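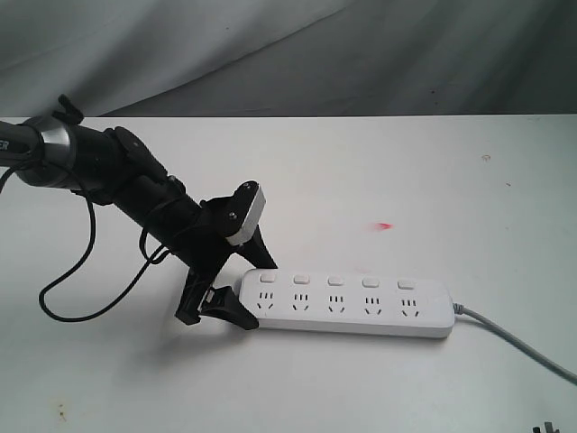 ## Wanted: phone owners who don't believe the battery number

Every phone maker prints a battery life on the box. We've never met anyone who gets it. Kirnow is looking for 300 people to keep a plain record of what their phones do over 2 months, starting in May.

You can take part if you:

- use one phone as your main phone, any make, at least a year old
- charge it yourself and don't share it
- can fill in a short form 4 times a week

No "battery saver" apps, please. Most of the ones we've tried drained more than they saved, and they'll muddy your numbers. If your phone came with one that can't be removed, tell us which.

You'll write down when you plug in, when you unplug, and the percentage each time. We won't ask for your contacts, location or messages, and there's nothing to install. If anyone claiming to be from Kirnow sends you a download link, delete it.

Pay is a $2 credit per completed form, sent at the end of each month. It won't make you rich. We can't promise your battery will last longer either, and we'd be wary of any study that did.

Questions and sign-ups go to Femi Anozie at the Kirnow front desk, Bustamante Building, before 4 p.m. Bring the phone.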